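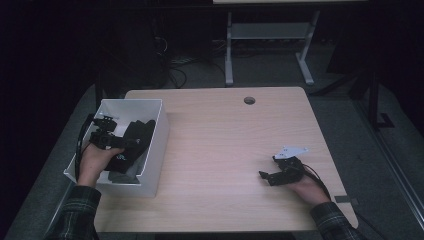

Swimming lessons: what Years 3 and 4 need to know

The pool at Fonau has agreed to have us back, so swimming starts again in February for both classes. The coach leaves the school gate at 9.15 every Friday. It will not wait, and having met the driver last year we wouldn't like to ask him to.

Each child needs a costume or trunks, a towel and a hat. Goggles are allowed if you have signed the slip. Long, baggy shorts are out, as the instructors say they fill up like buckets and take the wearer with them. Please put a name on everything. Last term we finished with 3 odd socks, a very good towel and a shoe, and the shoe is still in the office if anyone has been hopping.

The children are put into groups at the first session, according to what they can do in the water on the day. Parents sometimes write to tell us which group their child belongs in. We read these letters with interest and then the instructors decide.

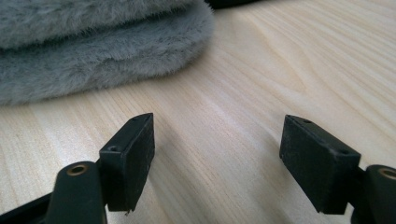
Paying for it

The full course costs us more than it used to, mostly thanks to the coach. We are asking for a contribution of £3 a week, which can be paid online or in an envelope at the office. If that is difficult, have a quiet word with the office and it will be sorted out. Every child swims, whatever has or hasn't come in.

The Sturkex grant of £500 is going towards an extra instructor for the beginners, who make up most of Year 3 and a fair bit of the noise.

Badges

Last year the two classes brought home 104 badges between them, including a good number for 100 metres. Badges may be sewn on to a towel or kit bag. They may not be sewn on to the school jumper, however proud Grandma is.

Missing a session

A child with a cold can usually swim. A child with an upset stomach can't, and needs to stay out of the water until the office says so. Anyone not swimming will spend the morning with the Bosman building class, where there is plenty of reading to be getting on with — so do send a book.

Slips back to the office by the end of the month, please.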